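Teaching an Arm to Handle a Mallet: My Spring Project Report
Robotics Club, Horrocks Technical College — Team Runidon

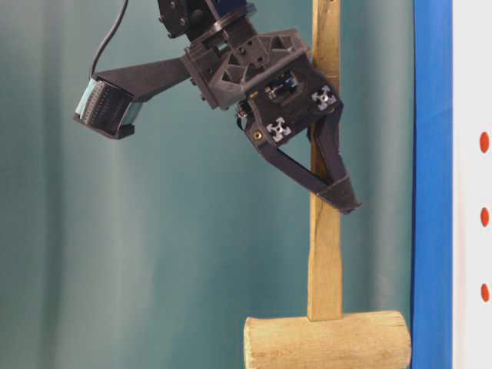 The Runidon gripper at the mallet handle, camera module out on its bracket.

So the assignment was to pick one hand tool and get the arm to grasp it, lift it and put it back down upright. Most of the club went for screwdrivers and markers. I picked a wooden mallet, mostly because there was one in the shop and I liked it, and I'll admit I didn't think very hard about where the weight sits in a mallet. (All at one end. It's all at one end.)

The task

Our club runs a tool handling challenge every year with a school across town, Unia, and the rules are pretty short. The tool starts standing on the table. The arm has to close on it, raise it, hold it for 6 seconds and set it down without it tipping over. You get 2 tries per round and the better one counts. You can drive the arm by hand or let it run its own program, but the program scores higher, so of course everybody wants the program.

I started in January by driving it by hand, which I'd recommend to anyone. You learn so much about your gripper when you're the one fumbling with it!

The gripper

Our gripper is called Runidon and it's the third one the club has built. The body is black with triangle cutouts all over it. The cutouts were my teammate's idea and I argued against them, then I held the old solid version in one hand and the new one in the other and stopped arguing. The two fingers are long and thin and come together in a V at the tips. The camera sits way out to the side on its own arm and tilts down, so it looks in at the fingertips from an angle instead of straight down the wrist.

I went back and forth on the camera spot for a long time. Close to the body, the housing blocked the view of one finger almost completely. Farther out, I could see both tips, but the bracket got long enough to wobble when the arm stopped fast. I ended up with the long bracket and slower stops. The cable comes out of the top of the camera and loops up and away, and I left plenty of slack in it after yanking it out of its socket on my second afternoon.

What I tried first

My first plan was to grab the handle low, right above the head. It made sense on paper — closer to the weight, less swing. The trouble was getting there. The fingers have to come down next to the head, and if I was even a little off, a fingertip bumped the wood and the mallet went over. It makes a really loud noise on a table, by the way. People came in from the hallway.

Grabbing the handle higher up gave me more room. The mallet hangs nicely from up there too, like a pendulum, as long as you lift slowly. The catch is that any sideways push at the grip turns into a big lean down at the head, so when you set it down it can land on its edge and rock.

The handle itself was another surprise. I had written my close routine for something round, and this handle is flat and narrow and not quite even along its edges. If the fingers met it at a bad angle, they slid along it and the whole mallet twisted a little. I added a step where the wrist turns to line up with the flat of the handle before closing, and that helped more than anything else I did all semester.

Recording the runs

I recorded 200 hand-driven grasps before I tried any training. I saved everything, good and bad, and labeled each one in a spreadsheet afterward with a word or two (my favorite label is "nope"). Of those, 142 ended with the mallet back on the table and standing. The rest were tips, twists and one where I bumped the stop button with my elbow and had to write that down as my own fault.

I kept the teal cloth up behind the table for all of it. I did try a few runs without it early on, and the handle edges were much harder for the software to pick out against the cluttered shelves back there. Pale wood on teal is easy. I know that's a bit of a cheat, and the challenge table won't have my curtain, so that's on the fix list.

Training and the software side

We use a small package called Grukeck for playing back and learning from recordings. It was set up by an older class, and the instructions are a text file with half the steps missing, so I rewrote them and put the new version in the club folder. Please use that one. If it complains about the camera clock, restart the camera before you restart the program, in that order.

The trained version is jerkier than I am, but its wrist alignment is better than mine. It waits until it's lined up, and I never had the patience. Where it struggles is the set-down. It opens the fingers a hair too early and the mallet drops the last little bit.

Still to do

Soft pads on the fingertips, probably cut from a bike tube. A shorter, stiffer camera bracket. A new batch of recordings with the cloth taken down and the mallet turned in different directions, because right now I always set it up the same way without thinking. And I want to try the challenge's practice table before the real thing, if Unia will let us in for an afternoon — I've already emailed twice.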